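How I descale a kitchen tap and get the flow back

Posted Mar 18, 2024

We moved to Clindalard in November and the water is so hard you could practically build with it. By the new year the kitchen tap had gone from a decent gush to a sad sort of dribble that sprayed sideways up my sleeve. A plumber would have charged me a call-out fee, so I had a go myself, and I've done it twice more for neighbours now!

What you need

White vinegar (I buy the big bottle of Odier cleaning vinegar), a small plastic bowl, an old toothbrush, a freezer bag, an elastic band and a dry cloth. A pair of pliers helps if the end of the tap is stuck. You'll want 200 ml of vinegar for the soak and another 50 ml for the bag.

Step 1: Clear the sink

Get the washing-up out of the way and put the plug in. Please don't skip the plug. The washer inside the tap end is tiny and I lost my first one straight down the hole, which meant a trip to Fodport for a new one (and a parking ticket, but that's another story). If you've got a rack sitting in the basin, lift it out so you can get your hands under the spout.
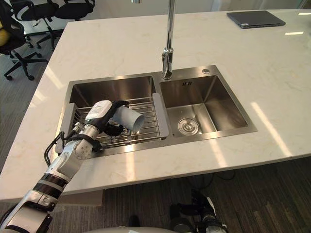

Step 2: Unscrew the aerator

The aerator is the little ring on the very end of the spout with a mesh in it. Wrap the cloth round it and turn it clockwise as you look down from above. Mine is a Viklund and came off by hand, but next door's needed the pliers. Keep the cloth on or you'll scratch the finish.

Step 3: Soak it

Pull the bits apart, lay them out in the order they came off, then drop the lot into the bowl and pour the vinegar over. Leave it an hour. If it's really crusty, give it a fresh lot of vinegar and go and have your lunch.
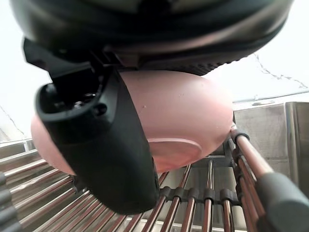 Step 4: Do the spout as well

While that's soaking, pour the rest of the vinegar into the freezer bag, pull it up over the end of the spout and hold it on with the elastic band. Half an hour is plenty. Check the maker's leaflet first if your tap is brass, black or gold, as vinegar can mark those finishes and you're better off with plain soapy water.
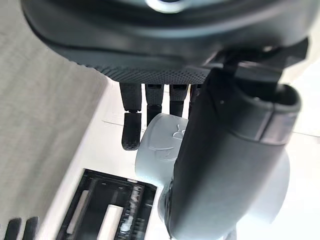 When the time's up, take the bag off and wipe the spout, then go at the mesh with the toothbrush under a bowl of clean water. Hold it up to the light and look for blocked holes. A sewing needle will shift any stubborn ones, just go gently.

Step 5: Put it back

Washer in first, then the mesh, then screw the ring on by hand. Finger tight will do. Run the cold for a minute to get rid of the vinegar smell, and if it drips round the ring, take it off and seat the washer again. 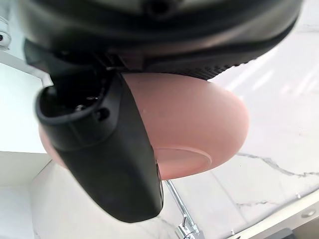
I do mine every couple of months now and it only takes a few minutes of proper work. Shower heads come up nicely the same way, though you'll need a bigger bag and a thicker elastic band.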